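Flimetti 8 phone
Sim free, unlocked. Order code 1597

Back in stock from Monday. Last lot went quick so if you missed out, now's the time. Same phone as before, new software on it out of the box.

What you get
Flimetti 8 handset, charging lead, SIM pin, quick start leaflet. No plug in the box, any decent USB-C one will do. Screen protector already fitted, peel the top film off and leave the one underneath.

Software
Ships with Serrano, the new version. Older stock had Covmont on it and needed the update doing by hand, these don't. Main changes are the lock screen, bigger text in the settings menu and a battery page that makes sense at last. You can also turn off the news panel to the left of the home screen. Lots of people asked for that one.

If you've already got a Flimetti 8 on Covmont, the update is free. Settings, then System, then Check for update. Needs Wi-Fi and over 50 per cent battery or it won't start. Leave it alone while it does its thing. Photos and messages stay put but do a back up first anyway.

Next version after Serrano is called Dreltis. No date from the makers yet. We'll put it on this page when we here something, please don't ring the shop about it.

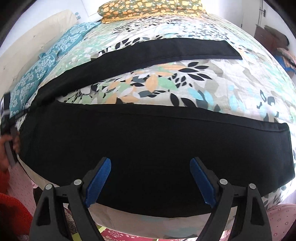 Leaf print quilt, black straps on top.

Good to know
Takes 2 SIMs, or one SIM and a memory card. Not both SIMs and a card, it's a shared tray. Headphone socket on the bottom. Fingerprint reader is on the side button, works better if you add the same thumb twice. Splash proof only, so not for the bath or the pool.

Some banking apps were slow to catch up with Serrano. Most are fine now. If yours won't open, update the app first, then restart the phone.

Colours
Black or grey. Blue is finished and not comming back.

Delivery and returns
Order before 2pm and it goes out same day, weekdays. Later orders go the next working day. Returns accepted if the seal on the box isn't broken. Faulty ones we swap, just bring the receipt or the order email.

Cases for the older model do not fit, camera is in a different place. New ones due in February.

Trade-ins: ask for Naledi Adams at the counter, or email a photo of the front and back of your old phone plus the model name. Take your SIM out before you hand it over.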